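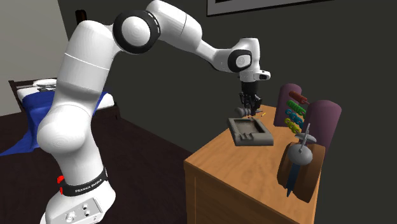
Page last changed: 12 Dec 2021

Sustemley Ice Hockey Club
Minutes of the monthly meeting of members, held in the upstairs room at the rink

In the chair: Glória Paiva
Minutes: Karthikeyan Gounder
Apologies were received from the under-14 coach and from two parents.

1. Minutes of the last meeting
These were read and accepted with one correction. In item 4 the opponent was Usetti, not Brendico.

2. Results of the first team
The chair reported on the last three league games. We lost at home to Brendico 5-2, lost away to Usetti 4-3 after overtime, and won at home against Brendico 3-1. The power play has scored in every one of these games. The penalty killing is still weak, and four of the goals against us came when we were a man short. The coach asks players to be on the ice ten minutes before training starts, with skates already tied.

3. Ice time
The rink has offered us the late hour on Tuesdays from the new year, at the same price as now. Several members said that it is too late for the juniors. It was agreed that the first team will take the late hour and the under-14 team will move to the earlier one. Karthikeyan Gounder will write to the rink manager and confirm this.
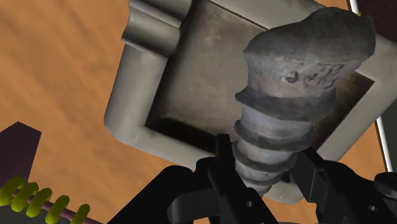 There was also a question about the hour which we lost in September when the ice machine was broken. The rink has promised to give it back but no date has been fixed. The same letter will ask for a date.

4. Money
The balance of the club account is £663. From this we must still pay £124 for referees. The raffle at the last home game brought in £80, and the chair thanked the families who gave prizes. Two members have not paid the autumn fee and they will be reminded by telephone. A proposal to raise the fee for next season was discussed for a long time. No vote was taken, and the matter will come back when we know the price of ice.

5. Equipment
The goalkeeper of the under-14 team needs new leg pads. A used pair of the make Sproģis is for sale from a member of another club. Glória Paiva will look at them before we decide. The club has 2 spare helmets without a cage, and these must not be lent to juniors. Players who still have club jerseys from last season are asked to bring them back washed.

6. Travel to Usetti
The return game starts at 18.30 and the bus leaves from the rink car park at 15.45. Parents may travel if there are free seats, but players and coaches have the first right. Sticks should be tied together and marked with the name of the player.

7. Other matters
A member asked if the music in the breaks can be less loud. The chair will speak with the person at the scorer's table.
It was asked if the junior tournament will be held again in spring. We are waiting for answers from two clubs.

The meeting was closed at 21.10. The next meeting will be in the same room, and the date will be put on the notice board by the skate sharpening.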